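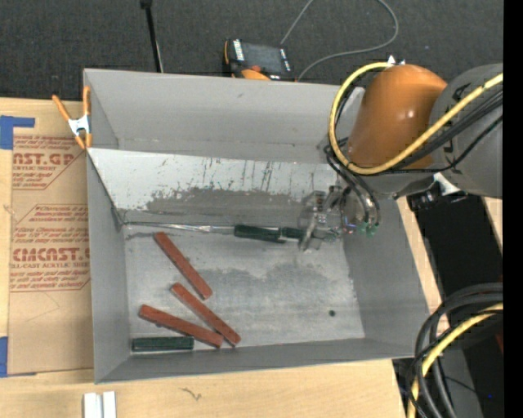

Grorkik Label Maker Review: A Lot of Money for Small Stickers

Posted 4 Jan 2021 by Marina Karagiannis

January is when the storage industry comes for all of us, and this year it came for me with a label maker. The Grorkik is a handheld thermal printer that talks to your phone, costs $119, and promises to bring order to "every shelf, drawer and bin in your life." I have a garage, a pantry and a basement shelf I avoid looking at, so I bought one with my own money and used it for 14 days.

I should say up front that I already own a label maker. It's a roll of masking tape and a black marker. Everything below is measured against that.

Setup

The box holds the printer, a charging cable, one roll of white labels and a folded sheet with tiny pictures on it. You can't print anything until you install the app, and you can't use the app until you make an account. I don't see why a sticker needs my email address. The first account email never arrived. The second one did, and after that the phone found the printer right away, which I'll give them credit for.

There is a keyboard-free version of this argument that says phones are better for typing than little rubber keys, and that's fair. Typing on the phone is quick. But it also means that if your phone is charging upstairs, your label maker is a paperweight.

Print quality

Good. Letters are sharp, the black is dark, and small text stays readable down to the size of a spice jar lid. The app has a pile of borders and little icons, most of them leaves. I used one leaf, on the oregano, and took it off the next day.

Thermal labels fade in heat and sunlight. Grorkik says theirs don't, or at least the product page says "fade resistant," a phrase that can mean whatever you like. I stuck one on the inside of a sunny kitchen window, where it still looks fine, but two weeks of winter light isn't much of a test and I'd ignore any reviewer who claims otherwise.

Sticking power

Here I lost some patience. On glass and smooth metal the labels hold very well. On painted wood they're okay. On the plastic bins in my garage, the corners started to lift by the third morning, and those are exactly the things I bought this for. Anything with a bit of texture or dust gives the same result. Wiping with rubbing alcohol first helped – a little – but masking tape doesn't ask me to do that.

My neighbor Vasiliki Politis has had hers since the fall and told me to buy the "strong" labels. They do stick better. They also cost more per roll, and they tear into strips when you try to peel them off. She reuses her bins and now has several with the ghost of CHRISTMAS on the front.

The refill problem

A standard roll is advertised as 600 labels. That's if you print the smallest size they make. At the size I'd want to read from across a garage, you get far fewer, and the app adds a blank margin at each end that I couldn't turn off. The rolls have a chip in the core, so cheaper rolls won't load. I tried a Lodel roll of the same width and got a red light and a message inviting me to the Grorkik store.

I don't love that. You're paying for a printer and then paying again to be allowed to use it.

Battery

No complaints. I charged it twice, and one of those was only because I'd left it on overnight. It does have an auto-off setting, buried under "Wellness" for some reason.

Did it make me more organized?

The pantry looks nicer. I spent an evening on it and enjoyed the evening. The garage is about where it was, except that a few bins now say what used to be in them. A label is only right until somebody in your house needs an extension cord, and crossing out a printed label looks worse than crossing out tape.

Who might want one

If you label jars, file folders or anything smooth, and you like things to match, you'll probably be happy – wait for a sale. If you sell small goods from home, the clean print is a real plus. For garages and basements I'd skip it. The older Vundmont model with the built-in keys is uglier and slower, but it needs no account and takes any roll that fits.

Rating: 2 out of 5. I'm keeping it for the spices.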